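Home | News | Shops | Kitchen | Classifieds | Contact

Rice cookers get their own aisle at Dudás

The household store Dudás, at the Kindadska centre, has moved its rice cookers away from the kettles and toasters. Since August they have their own shelves near the back wall, and customers may take a cooker down and look at it before they decide.

The store says the change came after many questions at the counter. People wanted to open the lid, to feel the weight and to see if the buttons are easy to read. In the old place the cookers stood too high for this, and some were only shown as boxes. 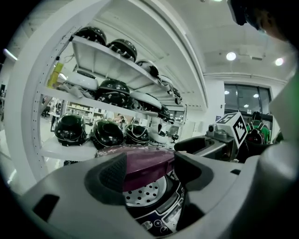

Prices start at $109 for a simple model and go up to $419 for the larger ones with more programs. Black is still the colour most people ask for, the store says, but white models are kept too, and there is more interest now in darker reds and purples. A steam plate is useful for families who like to cook vegetables or dumplings over the rice, and staff can explain which models have one.

Two brands, Clundix and Prillska, will be shown in a short cooking demonstration at 2 pm. The date will be put on the store door. There are 14 places, and the names are taken at the service counter. It is free of charge, and small portions of rice will be offered afterwards.

Old cookers can be left at the same counter for recycling, also if they were bought in another shop. Please remove the cord if it is possible and wash the inner bowl.

3 comments

ricelady: Good news. I bought mine without opening it and the lid is very stiff.

Westside Dad: Do they sell spare inner bowls? Ours has lost its coating but the cooker still works fine.

tamarind: Is the demonstration OK for kids? My neighbour's boy would love it.

Contact the newsroom | © Kindadska Local News | Back to top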